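Presosby Tableware – Frequently Asked Questions

Trays, plates and everyday care. Last updated 23rd April.

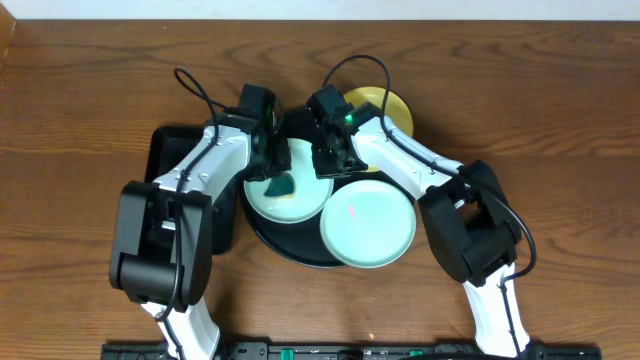
Choosing a tray

Which tray shape is better for a small table?
It depends on how you eat. The round tray is good in the centre of the table, because everybody can reach it from their own side. The rectangular tray fits better along a wall or on a kitchen counter, and it is easier to carry through a narrow door. Many of our customers take one of each and leave both on the table.

Do the black trays show dust and marks?
Yes, a little. Fingerprints are more visible on black than on a light colour, especially near a window. Wipe the tray with a soft damp cloth and then with a dry one. Please do not use furniture polish on it, as the plates will slide.

Can I put a hot pan on the tray?
No. Our trays are for serving. Warm plates are fine, but a pan that comes directly from the stove can damage the surface, and we cannot replace a tray with a heat mark. Use a trivet under the pan.

Will the tray scratch my wooden table?
The underside of our trays is smooth, but sand or crumbs caught under it can scratch any wood. Lift the tray when you want to move it and do not push it. For tables with an oiled finish we recommend a thin cloth underneath.

Plates and colours

Is the mint green the same on every plate?
Almost. The Skimus plates are glazed in small batches and the green can be slightly paler or slightly deeper from one batch to the next. If you are adding to a set you already have, write your old order number in the notes and we will try to match it.

What colours go with a reddish-brown table?
Pale colours look very nice on a warm wood. Our mint green is the favourite, and the black tray under it gives a clear line between the plate and the grain. If your table is very dark, you may prefer to put the plates directly on the wood.

Can I wash the plates in the dishwasher?
The plates, yes. The trays, no – please wash them by hand with mild soap and dry them the same day. Leave a small space between the plates in the dishwasher rack so the rims do not knock together.

Can I stack plates on a tray to store them?
You can. Put the heaviest at the bottom and do not make the pile too high. Keep the pile in the middle of the tray, as a tray loaded on one side can tip when you lift it.

Orders and delivery

How heavy is a parcel?
One Skimus plate weighs 500 grams. A tray is packed in its own carton, so your order may arrive in 2 boxes. They do not always come on the same day.

Where do you send from?
Everything leaves from our storeroom in Flarnorau. We can also hold an order for pick-up at the Cao shop. Please wait for our message before you come, because the shop has not much space for parcels.

One plate arrived broken. What should I do?
We are sorry for this. Keep the packaging, take a photo of the plate and of the carton, and send both to us with your order number. We will send a new plate. You do not need to return the broken one.

Do you still sell the old grey plates?
No, the grey was finished last July. We have 94 grey side plates left without boxes, and they are sold only at the Cao shop.

Can I return a tray if the size is wrong for my table?
Yes, if it is not used and is in its carton. Please measure the table before ordering, and remember to leave room for glasses and for your elbows. Return postage is paid by the customer.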